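The Long Drift

Reece Entwistle had fished the reef off Ostura for eleven years and had never landed a wahoo. He'd hooked two. Both had gone through the leader before he'd got his feet set.

The skipper of the Husen was a quiet man called De Luca, who charged 408 for a half day and did not talk before seven. They cleared the harbour wall at 5 in the morning with the deck lights off.

"Depth?" Reece asked, once the sun was up.

"Two hundred feet. It drops away past the wreck."

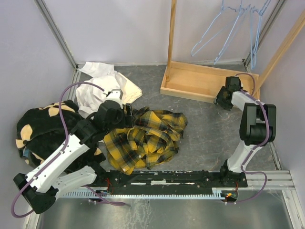 The yellow and black plaid shirt, with other fabrics behind it.

They put out two lines and drifted. An hour went by. De Luca ate a boiled egg and threw the shell over the side. Reece changed his lure for a purple one, then changed it back.

"My dad wore the same shirt every trip," he said. "He reckoned the fish knew it."

"Did he catch much?"

"Not really." 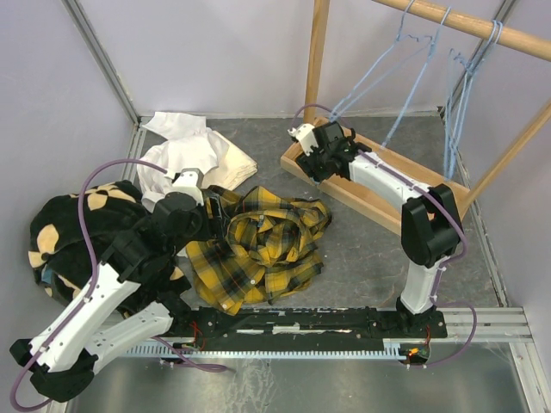
Plaid shirt, crumpled on the floor.

The left rod went down at ten past eight. It didn't bounce, it just bent and stayed bent, and the reel screamed. Reece got the butt into his belt and leaned back. The line ran out towards the wreck, and De Luca turned the boat without being asked.

Twenty minutes later there was a long striped flank beside the hull. De Luca reached down with the gaff and stopped.

"Keep it or not?"

Reece looked at it. His arms were shaking.

"Give me a second," he said. 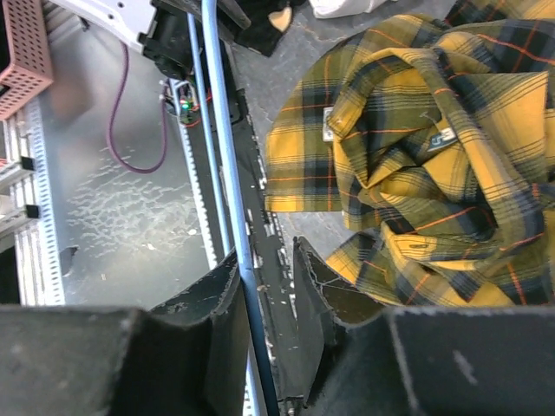 Part Two: The Harbour

Evex, the fish buyer, was hosing down his scales when they came in. He looked in the ice box, then at Reece.

"It's empty," he said.

"I know," said Reece, and went to find some breakfast.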